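Arm build, part four: the wrist and the table

I spent most of this month's bench time on the wrist. The old one had a printed bracket that flexed whenever the arm reached out past the middle of the table, and by the time the fingers got to anything they were too low. I had been correcting for it in software, which worked near the base and got worse the farther out you went.

Nivaldo Brito cut me a new bracket from aluminum scrap. It weighs more than the printed one, so the shoulder motor had to go up a size. I used the Stosik one that Leopoldo had left over from his camera slider. It fits the same holes if you file one of them out a little. The wiring took longer than the mounting did. I had crimped two connectors badly in November and found both of them the slow way, by wiggling every cable while Urmila Tripathi watched the meter.

After that I redid the calibration from scratch. The base joint reads 1,704 counts at the home position now. I wrote that on a piece of tape and stuck it to the power supply, and it is also in the config file. If you restart the controller and see something else, home it again before you send it anywhere. I have the speed capped at 600 counts a second. It will run at 2,000, but the whole stand rocks, and I don't want to bolt it down until I know where it is going to live.

The software side is simple. You jog the arm by hand to a point above the thing you want, save the point, and do the same for where it should go. The color finder then nudges the saved point if the thing has moved. It's good with green and red. Purple is harder under our lights, and it goes wrong more often when there is something tan or brown close by. I have a separate threshold for purple that I'm still adjusting — Xóchitl Bautista thinks I should stop using thresholds and train something small, and she may be right, but I want to get to the end of this version first.

The plan is 100 picks with the new wrist, logged one line each: what it was, where it was, and how the pick ended. I'm keeping the items plain. Round things roll if the fingers close unevenly, so the ball is a fair check on whether the wrist is level. The basket makes the arm come in from above, because its rim is thick and the fingers can't slide in from the side. 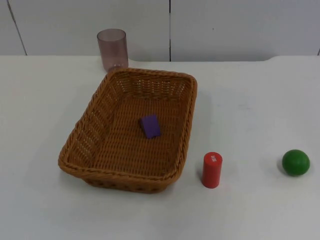
Jekcombe Shared Workshop | Arm and Motion Group

Purple block in the basket, red cylinder and green ball out on the right, cup at the back. The cup is see-through and the color finder has no setting for it yet, so I will be saving that point by hand. Posted 10/06/2026. The config file and the drawing for Nivaldo's bracket are in the group folder under wrist2. If you print the old bracket anyway, use more walls than I did.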